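Stastano Kitchen Bench
A practice table for arms that are learning chores

Can a machine clear up after breakfast yet? Parts of it, yes, and it's a lot of fun to watch the parts that go well! The Kitchen Bench is a tabletop and a set of household pieces, put together so that labs, colleges and serious hobby shops can find out how far their own arm gets with ordinary kitchen work.

The idea came from Sarla Semwal, who used to run the teaching workshop at Rathore and got tired of watching arms stack cubes. Cubes are easy. A kitchen has doors that swing, cups with handles on one side, bottles that roll when you nudge them, and food in shapes that no one designed with two fingers in mind.

What's in the kit

White tabletop with a grid of mounting holes
Toaster oven with hinged door
Plate, colander and cups
Squeeze bottle
Play food, including strawberries, orange slice and banana
Booklet with 10 chores, from easy to maddening
Stainless (316) fasteners for the table

The arm is up to you. We build and test with the Zaler, and the hole pattern also takes the Ustemach base plate with no adapter.

Where things stand with chores

Picking up one piece of fruit and dropping it in the colander is the friendly end of the booklet. Most groups get there in their first week, and it feels great.

Oven work is harder (and more interesting). The door moves on its own arc, so the gripper has to follow it instead of pulling straight back, and then there's the business of reaching in without catching the door on the way. We've logged almost 3000 oven runs in our own shop and still see new ways to get it wrong. Six of the chores use the oven in some form.

Bananas deserve their own paragraph. They're curved, they point every which way, and a grip that's fine at the middle can let the whole thing swing. We love them as a test piece.

Would we hand over a real kitchen tonight? No. A person still tidies the same table faster, while thinking about something else. But the gap has closed a good bit since the first booklet came out in February, and short jobs with one or two pieces are well within reach.

On the bench

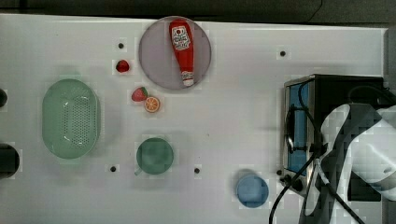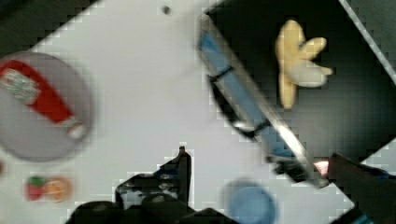
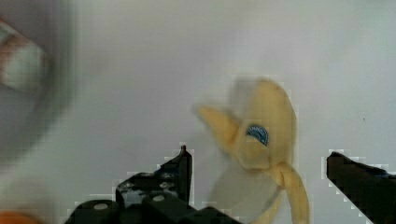
Setting up

Bolt the arm down before you put the oven in place. Leave room for the door to open all the way, and run the arm slowly through its full reach once with the table clear. Wipe the top with a damp cloth and mild soap.

Spare food pieces and extra cups are sold one at a time. The chore booklet can be copied freely for classes, and if you come up with a good new chore, please send it in. We'd love to try it on ours.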